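**Pad shape on handheld grippers, curved vs flat — what are you all running?**

**skotcombe_lab** · July

Trying to settle on finger pads for our two-handed rigs before we order the next batch. Been on the Komum curved ones, mesh type inner face. Pistmont sells a flat pad that bolts to the same housing, half the crowd here swears by it.

Task is picking up a hardcover off a sofa with a throw on it. Fabric is the hard part. Marker cube on each unit, cam on the housing.

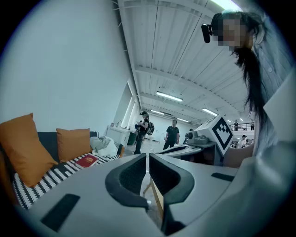 **Setup notes**

- two grippers per person, one each hand
- head cam plus the gripper cams
- pad durometer unknown, Komum won't say
- 2000 episodes planned, 700 done

Problem: fingertips grab the blanket along with the book. Anyone beat this without changing pads?

---

**flurina_r**

Flat pads. We swapped at Ruiz-Ortega last spring and the blanket snags dropped a lot. Curved ones ride up over a thin edge, the rim gets there before the mesh does. Didn't touch anything else.

— Flurina Rüegg

---

**dang_hau**

Disagree with flurina. Flat pads are great until the object tilts, then all you have is a line of contact and it pivots on you. Book is heavy for its edge. I'd keep the curved ones and fix the approach angle. Come in low along the seat, not from the top.

Also what's your lens view like? If the housing eats half the picture you're losing the part that matters.

---

**skotcombe_lab**

> what's your lens view like

Housing takes up a lot, yeah. You still get the jaws, the gap and most of the sofa behind. Ceiling lights are in there too which I don't love for exposure. 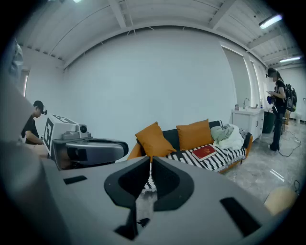

*Gripper cam. Jaws at center, book on the throw behind, second unit with its cube at left.*

---

**dang_hau**

Ok thats better than I pictured. The gap is tiny tho. You can see a bit of blanket and floor through it and thats it. I'd tilt the camera mount a few degrees before buying anything.

Glossy floor, watch the marker tracking. We had reflections throw ours off till we closed the blinds.

---

**flurina_r**

Tilting the mount means redoing calibration for every unit. Hau always says "just tilt it" like that's free lol. A set of pads takes one person a lunch break.

---

**dang_hau**

Its a bracket and a checkerboard. Calm down.

— Hậu Đặng

---

**pistmont_user51**

lurker here. have both pads. flat for boxes and books, curved for cups and anything round. don't think theres one answer, depends what the rest of your object list is

what about using both hands on the book? one gripper lifts the edge, other one takes it

---

**skotcombe_lab**

Both hands is what we're doing on this one. Both units on the lower edge, book upright over the seat. Head cam:

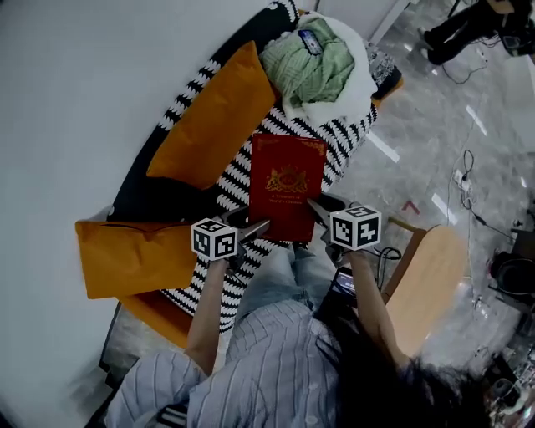 **Two-hand grip, curved pads**

Jaws angled in from each side. Like this view a lot more for judging spacing, both cubes show and the gripper cams never give me that. Cushions and throw are staying where they are, I want the clutter in the data.

Rest of the object list is mugs, a remote, folded towels, so pistmont_user51 has a point about round stuff.

---

**flurina_r**

With two units on it the pivot thing Hau is on about mostly goes away. So flat pads, again. Towels too, imo.

---

**dang_hau**

For the book, fine. Mugs no. And if you change pads at episode 700 you've got a split dataset, tag it or you'll hate yourself in a month.

---

**skotcombe_lab**

Good call on the tag, adding a pad field tonight. Plan is order 2 sets of flats, run the book and towels on them, keep Komum for mugs. Leaving the mount alone for now — sorry Hau.

Anyone know if the Pistmont bolts come in the bag or do I need to get those seperately?

---

**pistmont_user51**

in the bag. the washers aren't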